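The Tea Shelf, or How I Finally Learned to Like My Mornings

posted 05/10/2024

My grandmother drank the same tea for as long as I knew her, out of the same cup with the chip on the handle side, and she thought people who owned more than one kind of tea were showing off. I have thought of her a lot this spring, mostly while standing in front of my kitchen shelf, trying to work out how I ended up with so many.

It started in April, when I caught the sort of cold that settles in and unpacks its bags. Coffee tasted like pennies. My neighbor across the hall, Rasmus Dambrauskienė, came over with a paper sack of something dark and smoky that he gets sent from Lidov, told me to use less than I thought I needed, and left before I could ask him anything (he's like that, and I mean it fondly). I used more than I needed. It was like drinking a campfire. I made it again the next morning with half as much, and I sat by the window with it until it was gone, and I can't remember the last time I had sat by that window for anything.

So I went looking. There is a little shop in Plulstead, next to the shoe repair place, that I must have walked past for years without going in. The lady at the counter let me smell whatever I wanted and never once rushed me. I came home with a green tea that smells like cut grass, a plain black one, and a blend called Skundari that has orange peel in it and something else I still can't name. Fennel, maybe? My sister says cardamom. We've agreed to disagree, though she brings it up every time she calls.

I had always made tea the one way. Boil the kettle, pour it on, forget about it, come back when it's the color of a saddle. I am here to tell you that green tea does not forgive this! The first few cups were so bitter I nearly gave the bag away. Then I let the kettle sit with the lid off while I fed the cat (Samuel, who believes breakfast should be served before anyone's tea, and says so) and by the time he had finished yelling at me and started eating, the water was just right. That's my whole method. I don't own a thermometer and I don't plan to get one. The black teas can have it straight off the boil and they get 5 minutes. I know some people would say that's too long. I like mine strong enough to lean on.

Storage was the part I got wrong the longest. I kept everything in the bags with the tops folded over, right above the stove because that's where the shelf is, and after a couple of weeks the grassy one smelled like nothing much and the orange one smelled a little like onions. Tea picks up whatever is going on around it. Now it's all moved to the cupboard by the back door, away from the heat, and I've gotten fussy about lids. I like one that sits down snug and takes a bit of a tug to get off. I also write the month I opened it on a scrap of tape, which my grandmother would have found hilarious.
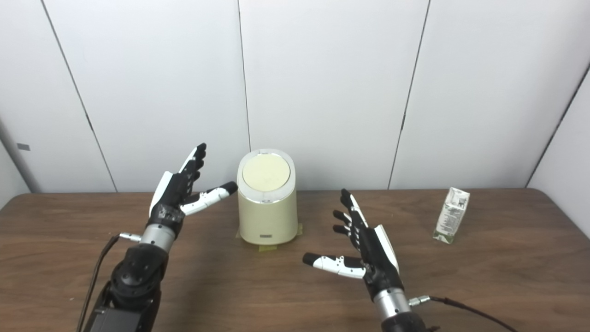
Cream canister with a pale yellow lid. Milk close by, the way I like it.

Speaking of milk, I take it in the black tea and leave it out of everything else, and I put it in last. I was raised by a milk-first family and I expect to hear about this at Thanksgiving.

What I want to try next is cold tea for the summer, left in the fridge overnight in the big glass pitcher. Rasmus says the smoky one is wonderful that way with a slice of peach. I have my doubts, but he was right about using less, so I'll give it a go when the peaches come in. If any of you have done it, tell me how long you leave it, and whether you sweeten it before or after. My sister says before. She also says cardamom.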